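Re: jaw force on lid knobs
Raili Partanen, October 7, 2019

Gebremedhin Tesfamariam wrote:
> Does the Rivari hold a glass knob at low force, or
> do you still need the Laitinen pads?

Bare fingers, no pads. I closed at 90 percent width and stepped the force down in the Workstead controller. Below setting 2 the lid tilts on lift.
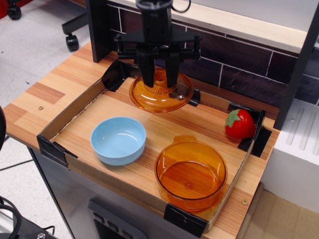

Approach speed matters less than I expected. I left it at 200 mm/s for the pot and bowl as well. Logs are on Varnonlow if you want to compare finger current.

Raili

Recent posts
Re: wrist cable routing
Controller drops after 500 cycles
Laitinen pad wear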